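Buying a second-hand arm for bin picking: what have I forgotten to budget for?
Posted in Workshop and Small Business Automation
Sunday, December 21, 2025

Ruairi Tennant
Hello all, first time asking on here. We're a small returns business in Grotcombe (people send stuff back to shops, we sort it and box it up again) and my boss has finally said yes to a robot arm, with up to 11 thousand pounds to spend on getting it going. I've been pricing things since September and I keep finding bits I hadn't thought of. So far my list has the arm with its controller, a gripper, a camera and delivery. A dealer called Hillden has a used arm that would eat most of that, and they say the rest is "sundries", which worries me a bit!

The items are all sorts, hairbrushes, small toys, soft things, nothing heavy. What else should I be putting money aside for? And do I need one gripper or several?

Szymon Duda
Oh, sundries. I set up the picking bench at Asow and that word cost us more than the camera did. Get the dealer to write down exactly what comes with the arm, down to the cables and their lengths. We needed a longer set to reach the cabinet and it was 262 pounds before anyone had plugged anything in.

Then there's everything that has to travel along the arm to the gripper. Power, signal, air if you're using it, plus ties and clips and spare fittings. Leave enough slack for the wrist to turn all the way, and buy more hose than you think.
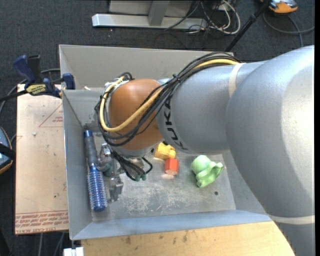 A KUKA arm over a metal bin, with the cable bundle looped round the wrist.

The bin itself is cheap but please don't forget how you'll hold it still. A bar clamp does the job while you're trying things out (I'd have a couple in the drawer anyway). Sloping sides are worth looking for as well, ours had straight ones and small items ended up in the corners where the fingers couldn't get at them. Shiny metal gave our camera some grief too, so leave a bit for lighting or a dull liner.

On grippers, I'd start with one and keep back the money for a second. A round brush, a hard little block and something squashy are three quite different things to pick up, and you won't know which one beats you until you've had a go. We printed our own finger tips in the end, 87 pounds for four sets from a local place.

And I've not even mentioned guarding! Get someone qualified to do the risk assessment before you fix the layout, and get a price for it now. With that on top I think your budget is tight for a used arm of any size. Could you ask Hillden what they'd charge to have it running on your floor, instead of just dropped off on a pallet?

Zacharias
just get a smaller one. we paid 83 quid for a stand off an auction site and its been fine, bolt it down though

Ruairi Tennant
Thanks both, really helpful. I've emailed Hillden for the full parts list and a price for setting it up, and I've added cables, lighting and the risk assessment to my sheet. Szymon, did you pay for any training, or did you just learn it as you went along?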